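**Progress report to Femisbridge: Van Acker house repairs, period ending April**

Prepared by Maarten Wouters, project lead

Work on the shared house is on schedule except for the upstairs windows. The grant pays for repairs to the building and for the first months of tenant support. Spending is within the approved lines, and we are not asking for any change to the total.

**Roof and outside walls**

The roof is finished. The crew from Curko replaced the flashing at the chimney and both valleys, and the attic has stayed dry through the spring rain. They also found soft boards under the north gutter. Those were replaced out of the contingency line, and the invoice is in the attached folder.

Repointing on the street side is done. The back wall will wait until the scaffold comes down from the neighbor's side, since the two jobs can't share the alley.

**Windows**

The upstairs windows were delivered in the wrong size. Releo has accepted the mistake and is remaking them at no cost, with a lead time of five weeks. The old sashes stay in until then. This pushes painting on that floor back, but the painter has agreed to start downstairs.

**Tenants**

We have four signed tenancy agreements and two more applicants waiting on references. One earlier applicant found a place closer to work and withdrew. Move-in is still planned for early summer, ground floor first.

The support worker has started at three days a week. Most of her time so far has gone into benefit paperwork and setting up a bus pass scheme with the county. She asks that the small office by the front door get a lock before the first move-in, and we have added it to the carpenter's list.

**Kitchen**

The tenants' group met in the evening to go over the layout and asked for more counter space next to the stove. The drawings have been changed. The choice of sink is settled, and cabinets are on order. 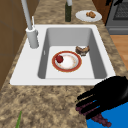
*White sink in a speckled granite countertop.*

**Next period**

- Fit the remade windows and paint upstairs
- Fire inspection, to be booked once the alarm panel is wired
- Second payment request, with receipts for the gutter repair

**Decision needed**

Please confirm whether the support worker's travel costs can go under staffing. We have held them separately for now.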